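Report on the visit to the robotics open day in Drostville

Written by Mimoza Nikolaidis
Group members: Mimoza Nikolaidis, Joar Tangen, Fatos Ivanov
Course supervisor: Svenja Rainer

1. Why we made the visit

Our project in the second term is called Bruleck. The aim of it is to plan a small sorting station for the school kitchen, where fruit that comes back from the lunch tables is divided into fruit that can be served again and fruit for the compost. We had drawn the station on paper, but none of us had seen a robot arm working with food shapes. In March our supervisor told us that the laboratory in Drostville has an open day, and that school groups can ask for a place at one of the tables. We wrote to them and received a place in the afternoon.

The train from Nukville takes 62 minutes. We used this time to prepare 10 questions, and we divided them between us. Joar had the questions about the grippers, Fatos had the ones about safety, and I had the ones about planning and cost.

2. The demonstration

We were received by Vasilis Todorova, who is an engineer in the laboratory. He first explained to us the rules. Visitors stay behind the line on the floor while the arms are switched on, and they do not put bags on the tables. After this he showed us the task, which the laboratory calls Ojo. In this task the arms must find a fruit, take it with the gripper and put it in the right place.

The table was covered with brown paper and divided with blue tape into large rectangles. I asked what the tape is for. Mr. Todorova answered that it helps the people more than the robot. When they repeat a test, they want to start with the objects in the same rectangle, and with tape this is done quickly. We liked this idea because it costs almost nothing.

Two arms work over the same table. I had expected that they would be of the same size, but one is much bigger in the view of a visitor, because it reaches in from the side and stands close to you. The other one has its own column on the table. Each of them has its own gripper.
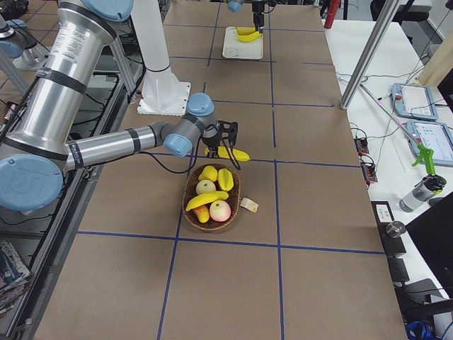 Figure 1. The two arms over the work table, each with its gripper above bananas. The basket with artificial fruit is in front.

The fruit is artificial. Fatos asked if this does not make the test too easy, and the answer was partly yes. A plastic fruit does not become soft and has always the same color, so the results are better than they would be in a real kitchen. On the other hand, the laboratory can use the same pieces for many months and compare the results. For real fruit they would need to change the gripping force, and this they have only started to study.

We were also told that the banana is a more difficult object than we thought. It is curved, and the gripper has two fingers, so it matters very much from which direction the arm comes. If the fingers close near the end of the banana, it can turn and fall. A round fruit is easier in this respect, but it can roll away when it is touched on one side.

3. What we learned about planning

The laboratory writes down every attempt. Until our visit they had 1,292 attempts in their list for this task, and the failed ones are also kept. Mr. Todorova said that a series should have 100 attempts before one speaks about a result. In our first plan we had written that we would try each fruit five times, so this part must be changed.

He also advised us to decide early how the two arms share the table. When both want to go to the same place, one has to wait. For our station we think now that one arm is enough.

About the cost we did not receive an exact answer. The price depends on the gripper and on the safety equipment, and he did not want to give us a number that could be wrong. I understand this, but it leaves our budget page empty for the moment.

4. Changes in our project

After the visit we met with Ms. Rainer and agreed on the following changes.

The station will have one arm and a flat table marked with tape.
Bananas will be tested first, and in several directions.
All attempts will be written in one table, with the reason when an attempt fails.
Joar will build a simple two-fingered gripper from wood, moved by hand, so that we can study how it holds a fruit.

The question about soft fruit is still open. Fatos has written to the laboratory to ask how they measure the gripping force, and we will add the answer to the second report.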